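Notes from the Kirkegaard open day, August

Kirkegaard opens its bag and stationery works to visitors on one Friday each summer. I signed up because we buy pencil cases and document pouches for the school supply program, and I wanted to see where the material comes from and how the seams are made. The visit costs nothing, but you have to register and wear closed shoes.

We met at the side gate at 9:30. Vibeke Lund, who runs the sewing floor, took our group. She handed out earplugs and a map with the route drawn on it in marker. The route skipped the dye room, which was closed for cleaning.

## Cutting and welding

The first stop was the cutting hall. Film and fabric arrive on rolls, and each roll gets a card with a batch number. Ours to look at was batch 3381. A sample from the batch goes into a drawer before any cutting starts, and the drawer is kept for two years. Cutting is done in stacks, and the operator told us that thin film shifts more than woven cloth, so the stacks for pouches are kept low. A badly shifted stack is sold as scrap.

Soft film is not sewn along the sides. It is welded, and then the zipper is set in at the top. Esben Ketilsson ran the welder for us with the guard closed and passed around two test strips to pull apart. I could not open either one. He said most returns are for the zipper and very few for the weld.
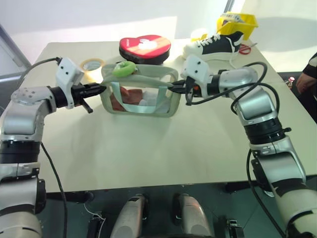
Zippers took up most of the questions at the next stop. Kirkegaard buys them from Folton on long reels and cuts them to length in the same room. Dagný Overgaard, who handles complaints, said customers tend to pull a pouch open from the ends, and that is where the tape starts to come away. She wants a longer stitch-free margin there. For school use I would pick a see-through color like the pale green, which lets a teacher check what is inside without opening it. The plain opaque ones cost less but we get more lost property with them.

Minimum order for a custom color is 112 cartons. That is far too much for us. Stock colors can be ordered by the carton, with 18 days for delivery in the busy season.

## Lunch and the talk

Lunch was soup, rye bread and cheese in the canteen. Coffee was free, the cake was not. I sat with Girish Bhatt, who buys for a chain of hobby stores, and we compared freight prices. He pays less than we do, but he takes full pallets.

After lunch there was a talk on color by Þórey Ragnarsson from Dresance, the firm that mixes pigment for Kirkegaard. It was scheduled for 40 minutes and ran for 70.

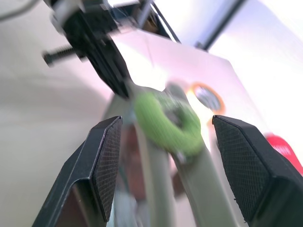 Bright shades were the main subject. She explained that strong yellows and greens fade first in a store window, and that a small change in the base material can push a shade off even when the recipe stays the same. Buyers still ask for them every spring. Lime green is the one she gets the most calls about, and even a plain ring in that color stands out on a table. She suggested ordering bright items in smaller lots and keeping them away from daylight.

## Practical notes

- Parking is behind the Flonorero warehouse. The front lot is for staff.
- Bring your own pen. The order forms are on paper.
- The seconds shop takes cards only and closes at 3.
- The stairs to the sewing floor are steep. There is an elevator, but you need to ask for it at the gate.

I bought a bag of zipper ends for the repair class and left at 2:45. Price lists are supposed to come by mail next month, and I will pass ours on to the office when it arrives.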